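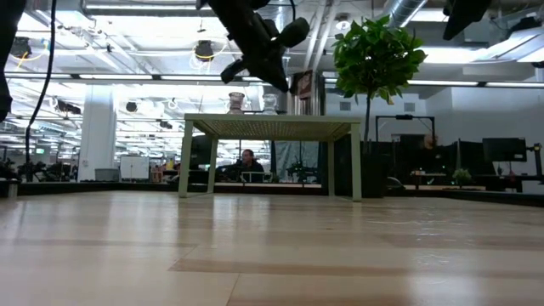

Porgate 작가·작곡가 이력 데이터 카드

개요

Porgate는 음악과 시각예술을 함께 해 온 작가들의 이력을 정리한 데이터입니다. 전시 도록, 연주회 프로그램, 작가 본인이 제출한 이력서에서 학력, 거주지 이동, 작품 발표 기록을 뽑아 한 줄에 한 항목씩 적었습니다. 현재 버전에는 작가 485명, 항목 3,833건이 들어 있습니다. 관리자는 Ulises Cárdenas입니다.

파일 구성

artists.csv: 작가 식별번호, 표기 이름, 출생 연도, 주 활동 분야
events.csv: 항목 번호, 작가 식별번호, 종류, 시작 연도, 종료 연도, 장소, 출처 번호
sources.csv: 출처 번호, 자료 종류, 언어, 소장처
notes.txt: 입력자가 남긴 메모. 형식이 통일되어 있지 않습니다.

인코딩은 모두 UTF-8이고 구분자는 쉼표입니다. 연도를 모르는 칸은 0이 아니라 빈칸입니다. 엑셀로 열면 식별번호 앞자리의 0이 사라지므로 텍스트 형식으로 불러오십시오.

수집 방법

자료의 대부분은 Tanthorpe 자료실과 Odthorpe 자료실의 소장본입니다. 입력은 두 사람이 따로 하고, 값이 다르면 원문을 다시 확인했습니다. 그래도 정해지지 않은 항목은 events.csv의 종류 칸 끝에 물음표를 붙였습니다. 물음표가 붙은 항목은 50건이며 대부분 재학 기간에 관한 것입니다.

이름 표기는 출처에 적힌 대로 두었습니다. 같은 작가가 로마자와 한글로 각각 나오는 경우 식별번호로 묶었습니다. Xiong처럼 성만 적힌 출처는 출생 연도와 장소가 모두 맞을 때만 연결했습니다.

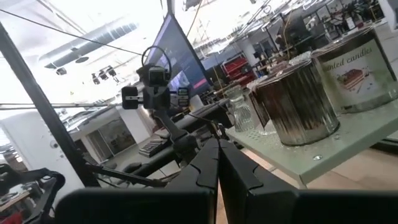 항목 종류

학력: 입학과 졸업, 수료, 청강. 학위명은 원문 그대로 적습니다.
이주: 거주 국가나 도시가 바뀐 경우. 한 학기 미만의 체류는 넣지 않습니다.
발표: 개인전, 단체전, 초연, 음반 발매
직업: 강의, 연주단 소속, 조율, 편집 등
수상: 상 이름과 연도. 후보에만 오른 것은 제외합니다.

알려진 문제

단체전 항목은 도록이 남아 있는 쪽으로 치우쳐 있습니다. 전자음악 초연은 장소가 빠진 경우가 많습니다. 재연을 초연으로 잘못 적은 프로그램도 있는데 아직 다 고치지 못했습니다. 도시 이름은 당시 표기와 현재 표기가 섞여 있습니다.

버전

버전 2에서 출처 번호 체계가 바뀌었습니다. 이전 번호로 작업한 분은 sources.csv의 old_id 열을 참고하십시오. 다음 갱신은 10월이며, 수상 항목의 중복을 정리할 예정입니다.

이용 조건

연구와 교육 목적으로는 자유롭게 쓸 수 있습니다. 재배포할 때는 데이터 이름과 버전을 적어 주십시오. 작가 본인이나 유족이 삭제를 요청한 항목은 다음 버전에서 빠집니다. 오류 신고에는 항목 번호와 근거 자료의 쪽수를 함께 적어 주십시오.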